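The Desk in the Brenwood

My aunt left me the desk in her will, together with the room it stands in. The room is on the fourth floor of the Brenwood, a guest house built in 1919, and until September she let it to travellers for one night or for a month.

I came up the stairs with the key at seven in the morning. The last guest, a man with the name Jin, had already gone. I never met him. I knew only that he paid on time and that he had worked at this desk every evening.

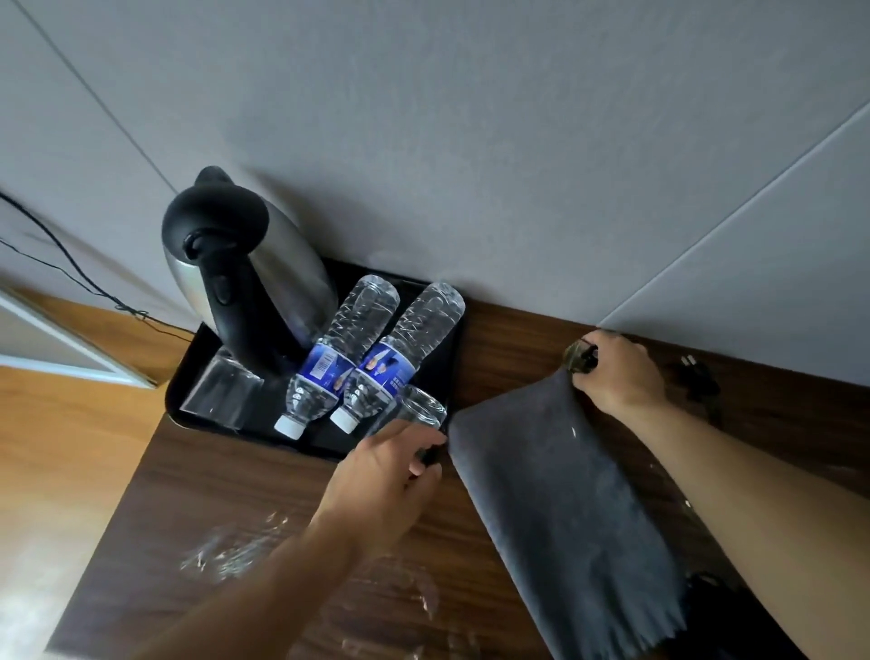

The kettle on its tray, and the water.

My aunt was strict about the kettle. "A person who arrives tired must find a kettle," she wrote in the little book she kept for the house. In the same book she wrote the price of it, 700, but not in which money. I looked at the steel for a long time and thought about all the tea that strangers had drunk without her.

Then I took the green cloth and started. I have cleaned many tables in my life, but never one that was mine. I laid my hand flat and pushed, slowly, along the grain, as she had taught me when I was nine years old and did not want to learn.
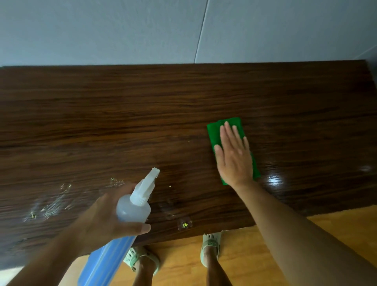 "Not in circles," she used to say. "The wood is going somewhere. Go with it."

So I went with it. I thought of the letter from Gririsance, the company that wished to buy the room, and of the polite woman on the telephone who called it "the unit". I had promised her an answer by noon. The brown wood gave back the light, and I did not want to telephone anyone.

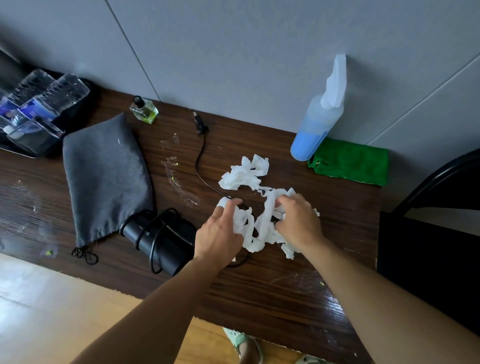 Lieselotte Reuter
Writer of short stories

There was a patch on the desk which did not obey me. It was clear and hard like old glue, with small green-yellow flecks in it. I took paper towel, and the paper tore into ribbons under my fingers. I pulled at them and became angry, first with Jin, then with my aunt, and then I sat down on the floor and cried a little.

At noon the telephone rang. I let it ring. I stood up, I wet the cloth again, and I put my hand back on the wood.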